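Yakubu Fund > Grantee Updates > Branenel Community Pantry

February – by Rupert Aebischer
3 min read

Hi all – time for another update on the pantry, and there's a lot to get through so I'll dive right in. The short version is that the new shelving is up, the evening hours are popular, and the freezer is still giving me gray hair.

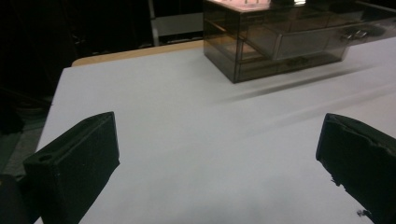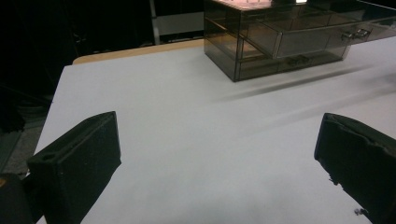 White tabletop, both photos.

First, the numbers you asked for. We gave out 717 bags of groceries this period and signed up 373 households, and plenty of those came through the evening hours your grant pays for. People who work days kept telling us they couldn't get here before we locked up, so now we stay open until 7 on Friday and wow, do they show up! The line was out the door the first time and I ran out of onions before I'd finished my coffee.

The shelving came in under budget (hooray). I'd like to put what's left toward a second hand truck if that's okay with you. The one we have pulls hard to the left and I've hit the same door frame with it more times than I want to put in writing.

Now the freezer. Ukimard has been out three times and replaced the door seal, then the thermostat, then the seal again. It holds temperature overnight and creeps up by lunch. They think it's the compressor, and the quote should be with me soon. Until then the frozen stuff is over at the Zisside church kitchen, so we're driving it back and forth, and you'll see the gas money on the expense sheet under "other."

Spanish and French sign-up forms are done and in use. The recipe cards are late – that one's on me, I kept changing the soup.

Still to do before the next report: food safety refresher for the new people, the freezer decision, and a proper sign for the side entrance. Call me if you want the receipts sooner, they're all scanned.

Rupert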